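The Office That Stayed Home: How Cistley Learned to Work From the Spare Room

214 shares | 17 comments

When the regional land registry at Cistley closed its main building for repairs, the closure was expected to last one winter. Staff were sent home in December with a box of files each and a promise that their desks would be waiting for them. The repairs took far longer than planned, and by the time the doors reopened, a good part of the staff had asked not to come back.

The registry agreed, with conditions. Of the 181 people on its payroll, 169 now do at least part of their work from home, and the building on Grullow Street has given over its second floor to the county archive. The arrangement has drawn visitors from other public offices in the region, most of whom arrive with the same question: how does an institution that runs on stamps, signatures and shared cabinets carry on when its people are spread across four valleys?

Liliana Gatti, who heads the registry's personnel section, dislikes the question. "It assumes that the work was in the cabinets," she said. "Most of it was in telephone calls, and people have telephones at home."
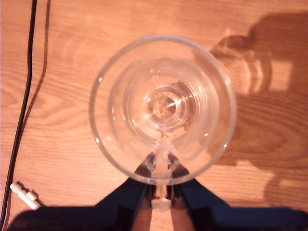 Her section began by asking each employee to keep a plain diary of the working day for one month. They were asked to note when they started, when they stopped, where they sat and what interrupted them. The diaries were read by Gatti and one colleague, and then returned to their owners. Many described the same difficulty. The day had lost its edges. People who had once left the building with the evening bus found themselves answering letters after dinner, and several wrote that they could not remember when they had last eaten lunch away from their work.

The registry responded with a rule that is still in force. No message may be sent between colleagues after 6 p.m., and the midday break belongs entirely to the employee. Supervisors were the slowest to comply. Two of them asked for an exemption in the first weeks, and both were refused.

A second question concerned the rooms themselves. An office building is inspected for light, air and noise, but a spare room is not, and the registry had no wish to send inspectors into private homes. It turned instead to Dal Bello, a small furniture workshop on the edge of town, which offered staff a fitting at its own premises. Employees brought the measurements of the room they meant to use and left with a drawing. Some ordered a desk. Many went home and moved the one they already had closer to a window.
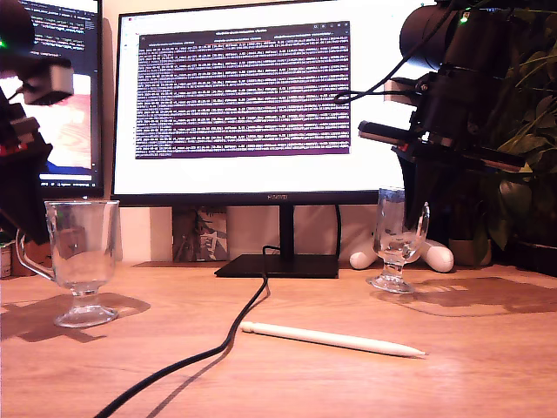 A large monitor on its stand, with a second screen angled in beside it.

Equipment was treated more generously than furniture. Each employee received an allowance to be spent once every 4 years, and the registry left the choice of goods to the person who would use them. The finance section had argued for a single approved list, on the grounds that repairs would be simpler. Gatti concedes that the point was a fair one. Repairs are indeed more complicated now, and the technical desk has grown by one post.

There are costs that are harder to enter in a ledger. Tainá Teixeira joined the boundary records team after the move and spent her first months learning the trade by telephone. She speaks well of her colleagues' patience, but she believes that she learned slowly. "In a shared room you overhear things," she said. "You hear someone deal with a difficult landowner, and you know what to say when your turn comes. I had to ask for every one of those lessons, and first I had to know that I needed it."

Her remarks led to the practice now known in the registry as the long table. New employees spend their first 20 working days in the Grullow Street building, seated with experienced staff who come in by rotation. The files are ordinary ones and the conversation is not supervised. Teixeira has since taken her own turn on the other side of the table, and reports that she found it tiring - the questions do not stop - but worth the journey.

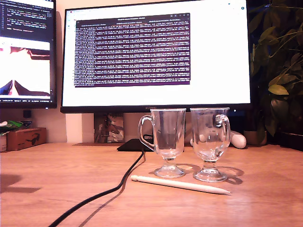
The neighboring district of Muvorberg has watched these developments closely and drawn a different lesson. Its own registry tried a similar plan and withdrew it within a year. The office there is smaller, the public counter is busier, and residents complained that they could no longer find a clerk who knew their case. Gatti does not regard this as a failure. A counter needs people behind it, she said, and Cistley has kept its own counter fully staffed throughout.

The present agreement comes up for renewal next spring. The staff association is expected to ask for a contribution toward winter heating, which the registry has so far declined to discuss. The archive, for its part, has asked whether it might also have the third floor.

17 comments | Share this article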